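Handout 7 - Packing soft and awkward things
Honduddale evening course, tutor Saron Birhane

Carrying on from last time (boxes, tape, labels). Tonight bags.

Clear plastic bags - why we like them: contents seen without opening. Why we don't: they cling, they crumple, the mouth shuts itself. Open the bag fully BEFORE picking up the item. Fold the top edge outwards to make a cuff, stands up better.

Foam rings, tubes, cushions etc. Light, wont stay put if knocked. Lay flat. Squash gently, slide in edge first, let it spring back inside. Don't force - if it needs forcing get the next size up.

Table set-up
- clear top, nothing on it but the bag and the item
- bag one side, item the other, gap between
- wipe down first, grit gets into foam

Common slips from the May group: bag upside down (Gerardo's table, twice), air left in, item pushed against the seam untill it splits.

Practical: 3 goes each, swap partner after each. Write down which bag size you used. Ariel Tan has the spare sheets.

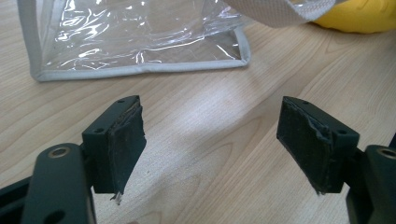
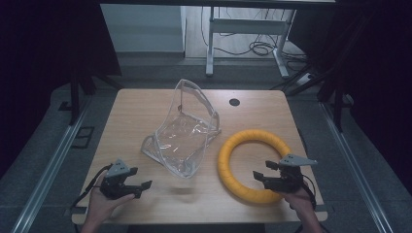
Fig. 4. Light wooden tabletop in both; clear bag and yellow foam ring in the second.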